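# 軟包装(ポリ袋)の送り状が固定スキャナーで読めたり読めなかったりする

カテゴリ:倉庫・発送 > 仕分け・検品
投稿日:2024年2月22日

**dock_minami**

小規模の発送代行で仕分け台の運用を担当しています。台の構成は、左に樹脂コンテナ、中央に読み取りパッド、右にベルトコンベヤです。パッドの奥に支柱があり、上から固定スキャナーで送り状を読みます。機種は Losow の据え置き型、上位の管理ソフトは Qin です。

箱物は問題ありません。困っているのは宅配用のポリ袋で、中身が衣類や薄手の布製品のときに読み取りエラーが増えます。同じ袋を置き直すと通ることが多いため、送り状の印字そのものが悪いとは考えにくいです。袋の下側がパッドの手前から垂れる、あるいは角がコンベヤ側にはみ出すこともありますが、それが影響しているのか判断できません。

確認済みの内容は次のとおりです。

- スキャナーの窓は清掃済み
- 送り状は上向きで置いている
- エラーになった袋を手持ちの端末で読むと、すべて通る
- 照明は天井灯のみ、片側に窓がある

作業者には「送り状を上に向けて置く」としか指示していません。ほかに決めておくべきことがあれば教えてください。コンテナの置き方も人によってばらばらなので、あわせて標準化したいと考えています。

---

**kenpin_hosoku**

手持ちで通るなら印字は除外してよいと思います。固定式で落ちる原因は、コード面の傾き、しわ、反射、読み取り範囲からの外れのいずれかです。ポリ袋では複数が同時に起きるため、一つずつ条件を固定して試してください。

**1. はみ出し**

袋の端がパッドから出ること自体は、読み取りだけを考えるなら問題になりません。必要なのはコードが範囲内にあることです。ただし、垂れた側に中身が寄ると袋の上面が引っ張られ、送り状が手前に傾きます。中身を袋の中央に寄せてから置き、コードの部分がパッドの中央に来るようにします。

寸法も同じ台で取得しているなら話は別です。はみ出した分をどう扱うかは機器の設定によります。袋物は寸法を自動取得の対象から外し、規格サイズを手で選ばせる運用のほうが後の修正が少なく済みます。コンベヤ側へのはみ出しは、動いているベルトに角が触れると袋が引かれるので、読み取りとは別の理由で禁止にしてください。

**2. しわ**

一次元コードは、バーを横切る向きの折れに弱いです。しわがバーと平行に入ると間隔が崩れます。置いたあと、送り状の両端に手のひらを当てて外側へ軽く伸ばすだけで改善します。コードの上で指をすべらせるのは避けてください。感熱紙の送り状は擦れて汚れることがあります。

**3. 反射**

ポリ袋の表面より、送り状を入れる透明パウチのほうが影響します。窓があるとのことなので、エラーを時刻つきで記録し、昼間に偏るかどうかを見てください。偏るならブラインドを閉めて比較します。偏らなければ窓は無関係とみてよいです。

**4. 貼付位置**

見落とされやすいのですが、梱包側で送り状が袋の折り返しにかかっていると、仕分け台でいくら直しても平らになりません。梱包の手順書に「封をしたあと、折り返しを避けて貼る」と書いておくのが先です。

検証は、エラーになった袋を12個取り置いて行うのが手軽です。まず何も整えずに読み、次に中身を寄せて読み、最後にしわを伸ばして読みます。どの段階で通ったかを袋ごとに控えれば、指示に入れるべき動作が決まります。

設定面では、読み取り待ち時間も確認してください。待ち時間が短いと、作業者が袋を整えている間にエラーが確定します。うちは Jeser の機種ですが、初期値の2秒を5秒に変更したところ、再操作が目に見えて減りました。Losow で同じ項目がどの画面にあるかは分かりません。

---

**tottemo_nimotsu**

下敷きに板を入れたら解決しました。以上です。

(追記)板の色は黒のつや消しにしてください。白だとうちのは送り状の端を誤認しました。厚みがあると高さの設定がずれるので、寸法を取っている台では使えません。

---

**sturnow_user**

スキャナーの件は上の方の回答で足りていると思うので、コンテナと台の標準化について書きます。当社は Sturnow の仕分け台で、左にコンテナ、右にコンベヤという並びは同じです。

コンテナは長辺を作業者に向けて置き、ラベルのある面をパッド側にそろえています。ラベルが中央を向いていれば、袋を取る動作のまま行き先を目視できます。左右が逆になると、ラベルを見るために身を乗り出すことになり、そのとき袖や肘がパッド上の袋に当たります。置き位置は台にテープで角を2か所だけ示せば足ります。四辺を囲むと、テープの端がはがれてコンテナの底に付きます。

パッドの上には読み取り中の一個以外を置かないと決めてください。次の袋を重ねて待たせる人が必ず出ますが、上下どちらのコードを読んだのか履歴から追えなくなります。待たせる場所が必要なら、コンテナの中に残しておきます。

指示の表示は、支柱の前面など、袋を置くときに視線が通る場所に貼ります。壁に貼った手順書は慣れると読まれません。書くのは送り状の向きだけにして、その部分だけ地の色を変えると目に入ります。しわ伸ばしなどの動作は表示に入れず、教育のときに実物で見せています。文字を増やした時期もありましたが、肝心の向きの間違いが増えたので5月に元へ戻しました。

コンベヤへ流すときは、読み取り完了の音を聞いてから袋を両手で持ち上げます。パッドの上を右へすべらせると、垂れた部分が台の縁に引っかかり、送り状の角がめくれることがあります。薄い袋は特に、下側をすくってから移してください。

台を始業前に確認するときは、コンテナが空であること、ラベルの向き、パッドの表面に紙片やテープ片が残っていないことを見ます。そのあと試し読み用の袋を一つ置き、Qin 側に履歴が出れば作業開始としています。試し読み用の袋は、現場で使う軟包装と同じものにしてください。箱で試すと、袋だけが通らない状態を見逃します。

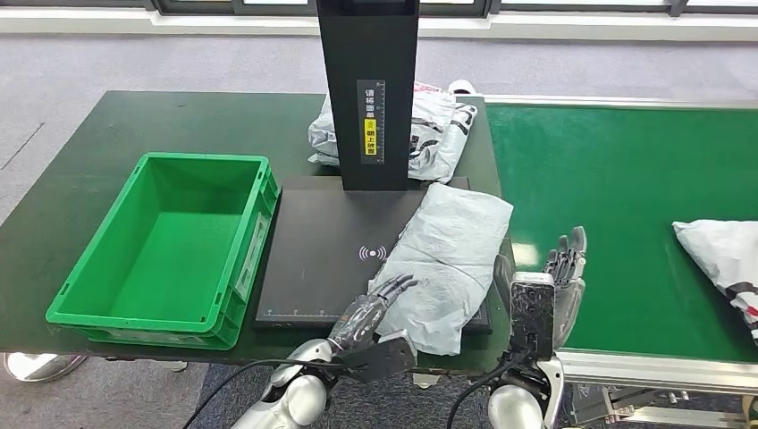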